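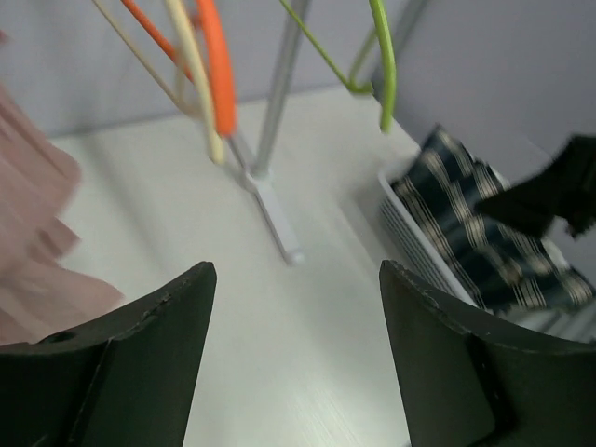
Clear the surface first

Ironing and folding both go faster on a bare, hard table. Wipe it down, let it dry and check for crumbs or pen marks before anything pale goes on it. A laundry room bench at hip height is easier on the back than a bed.

Sort before you fold

Make one pile for things that hang and one for things that fold. Knits fold. Woven shirts, linen and anything with a pleat hang. If you're not sure, hold the garment up by the shoulders. If it stretches under its own weight, fold it.

Button the top button and one in the middle, smooth the front with the side of your hand, then turn the garment face down. Bring the sides in to the same width each time, so the stack fits the shelf. For a deep drawer, fold into thirds and stand the pieces on edge.

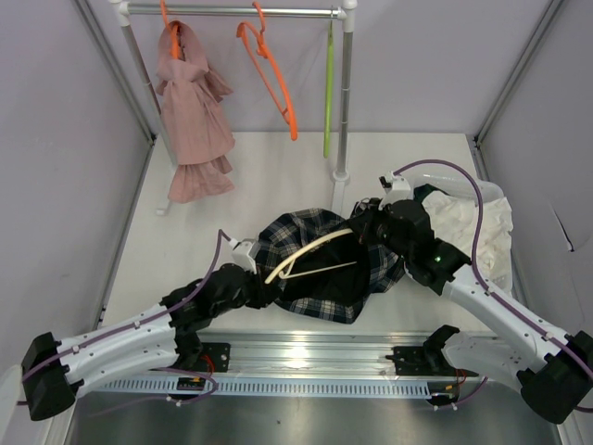 Hang by weight

Coats and wet-weather gear belong on wooden hangers. Plastic is fine for T-shirts and light blouses. Wire ones from the dry cleaner leave bumps in the shoulders, so take them back to the shop if it accepts them.

Leave a finger's width between garments. Colours that may bleed, such as new denim, should be fully dry before they go beside anything light.

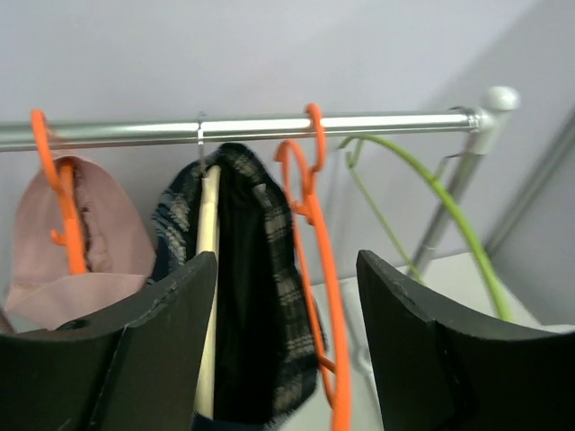 A short rail with a mix of hangers.

Keeping moths out

Empty the wardrobe in October and vacuum the corners and the underside of each shelf. Cedar blocks lose their smell over time. A light rub with fine sandpaper brings it back. Wash woollens before storing them, even if they look clean.

Venla Koivisto wrote in to say she keeps a lint brush on a hook inside the wardrobe door. A loop of string through the handle will do if yours has no hole.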